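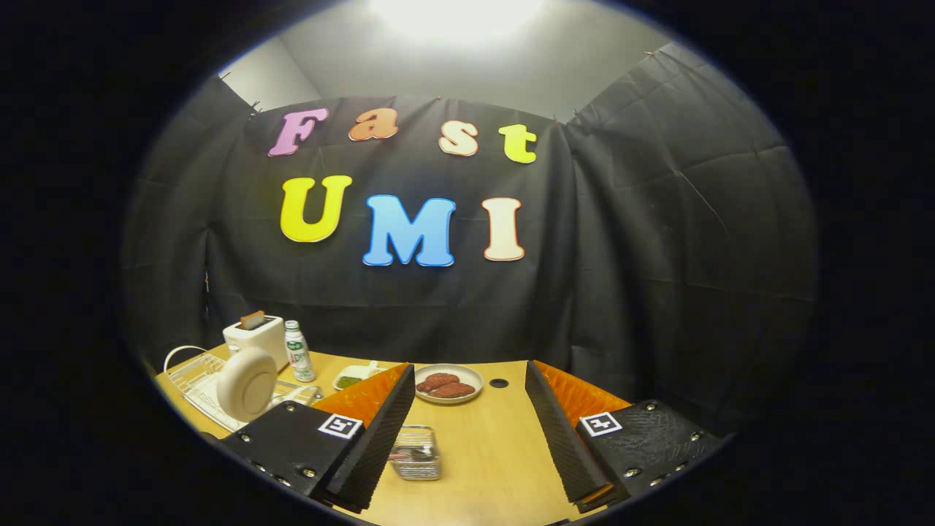
Cantinho da cozinha da Nirell ganha loiça, torradeira e letras coloridas

7 de novembro
Por: redação do bairro

Passei pela Nirell ao fim da manhã com a ideia de ficar dez minutos e acabei por lá ficar quase duas horas (a culpa é do café, que é bom, e da conversa, que foi melhor ainda). Queria ver o cantinho da cozinha que andavam a montar desde setembro na sala do fundo, aquela que antes servia para guardar caixas e cadeiras partidas, e posso dizer-vos que já está com outra cara!

A primeira coisa que salta à vista são as letras. Grandes, gordinhas, daquelas de desenho animado, presas no pano preto que forra o fundo e os lados: "Fast" na fila de cima e "UMI" na de baixo, cada letra de sua cor. O meu preferido é o M azul-celeste, mas ouvi defender com muita convicção o U amarelo. O pano ainda tem os seus vincos e as suas folgas, e eu até gosto assim, dá um ar de teatrinho de escola.

Depois vem a mesa, de madeira clara, num tom de mel que aquece logo aquilo tudo. À esquerda puseram um escorredor de loiça branco, de arame, baixinho, e mais atrás uma torradeira branca pequena com uma fatia de pão torrado a espreitar pela ranhura. Confesso que fiquei com fome. A luz do teto é que é forte, e contra o preto do pano nota-se ainda mais.

A mesa veio da Brunner, que fez um preço simpático: 139 euros, já com a entrega. O resto foi sendo comprado aos bocadinhos na Evar, e a conta total do cantinho, contando com o tecido, as letras e a pintura da sala, ficou em 558 euros. Tinham previsto gastar mais, por isso sobrou dinheiro para uma segunda prateleira no corredor, que vai levar os livros de receitas que andam há meses dentro de um saco.

Para quem não conhece, a Nirell abriu na Rua da Fonte há três anos e vive de oficinas curtas, feitas ao fim da tarde, para miúdos e graúdos. A próxima é sobre pequenos-almoços e arrumação da cozinha, duas coisas que lá em casa raramente andam juntas. Fala-se de como pôr a loiça a escorrer sem ocupar a bancada toda, onde guardar o que só se usa ao domingo e o que fazer com pão de véspera. Já há quase 70 inscritos para as várias sessões, e cada turma leva no máximo oito pessoas, portanto é ir depressa se quiserem escolher a hora.

A inscrição faz-se ao balcão ou por telefone e custa cinco euros, com os materiais incluídos. As crianças até aos dez anos não pagam, mas têm de ir com um adulto. Perguntei se podia levar o meu próprio avental e disseram-me que sim, até agradecem, que os de lá encolheram todos na última lavagem.

A Pludeck, da loja ao lado, ofereceu 100 panos de cozinha para distribuir por quem participar. Vi um de perto, às riscas, bem grosso, e já tenho planos para o meu. As portas abrem às cinco da tarde e a entrada para espreitar é livre, mesmo para quem não se inscrever.

Comentários

mjoao_fonte
Fui à oficina das compotas na primavera e adorei. Nesta vou levar a minha sogra, que tem opiniões muito firmes sobre escorredores.

Tresquartos
Cinco euros parece-me bem. Sabem se dá para estacionar nas traseiras ou ainda está tudo esburacado?

vizinha do 12
@Tresquartos continua esburacado, deixe o carro junto ao mercado e venha a pé, são cinco minutos.

Pãozinho
E o que se faz com pão de véspera, afinal? Eu só sei fazer açorda!!

lurdes.c
As letras são um mimo. Alguém sabe onde se compram? Queria fazer o nome do meu neto para o quarto.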